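What is a pilgrimage?

A pilgrimage is a journey to a holy place, made for a religious reason. The person who makes the journey is called a pilgrim. The word comes from the Latin peregrinus, which meant a foreigner or a person from somewhere else.

Pilgrimages exist in many religions. Muslims travel to Mecca, Hindus travel to the river Ganges, and Jews, Christians and Muslims all travel to Jerusalem. This page deals with Christian pilgrimages, and mostly with Catholic ones.

How is it different from a holiday?

The road may be the same and so may the train. The difference is the purpose, which is called the intention. A pilgrim decides on an intention before setting out. It might be to give thanks for something, to ask God for help, to say sorry for a wrong, or to pray for a person who is ill or has died. A pilgrim can have more than one intention, and can carry one for somebody who is not able to travel.

Where do pilgrims go?

The place at the end of a pilgrimage is often a shrine. A shrine is a church, chapel or other site connected with a holy person or event. Some shrines hold the tomb of a saint. Others hold a relic, meaning part of a saint's body or an object the saint owned or touched.

Rome is visited for the tombs of St Peter and St Paul. Santiago de Compostela, in Spain, is visited for the tomb of St James. Lourdes, in France, is visited because a girl called Bernadette said that Mary, the mother of Jesus, appeared to her there in 1858. 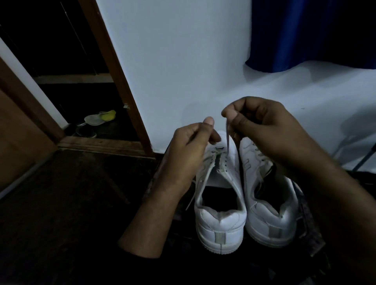
Iolanda Mendonça

Many shrines are much smaller. The chapel at Clulham has a single room and a holy well. Pilgrims come to it on foot from Peston, with 3 stops for prayer on the way. A stop of this kind is called a station. At each station somebody reads a short passage from the Bible, and the group is silent for a while before it moves on.

What did pilgrims carry long ago?

In the Middle Ages a pilgrim usually carried a staff and a small bag called a scrip. The staff helped on steep ground. The scrip held food and a few coins. Both could be blessed by a priest before the journey began.

Pilgrims also wore badges, often made of lead or pewter and sold near the shrine. Each shrine had its own design. The badge of Santiago was a scallop shell, and the shell is still used to mark the paths that lead there. Pilgrims returning from Jerusalem sometimes brought back a palm leaf, so they were known as palmers. The surname Palmer comes from this.

How long does a pilgrimage take?

There is no fixed length. The walk from Peston to Clulham can be finished between breakfast and lunch. The Moura route, which also ends at Clulham, is 183 kilometres long, and most walkers divide it into daily sections. A pilgrimage does not have to be made on foot - people also go by coach, bicycle or wheelchair.

On longer routes a pilgrim may carry a booklet and have it stamped at churches and hostels. This booklet is a pilgrim passport, or credential. It is not a real passport and cannot be used to cross a border. It shows which places the pilgrim has passed through.

What happens on arrival?

Customs vary from shrine to shrine. Usually there is Mass, and there may be a procession, when everyone walks together in order, often singing. Pilgrims may light a candle, go to confession or write down a prayer and leave it.

Clulham has a visitors' book by the door. Last year it received 2819 names, and 308 of them were written in December, when the feast of the chapel is kept. Livolance, the parish newsletter, prints the times of the feast day services.

Can children be pilgrims?

Yes. There is no lowest age. Babies are carried, and schools and parishes arrange short pilgrimages for older children. A child should always go with an adult.

Words to know

Credential: a booklet that is stamped along a pilgrim route.
Intention: the reason for which a pilgrimage or prayer is made.
Palmer: an old name for a pilgrim who had been to Jerusalem.
Relic: part of a saint's body, or something the saint owned or touched.
Scrip: a medieval pilgrim's bag.
Shrine: a place connected with a holy person or event.
Station: a stopping place for prayer.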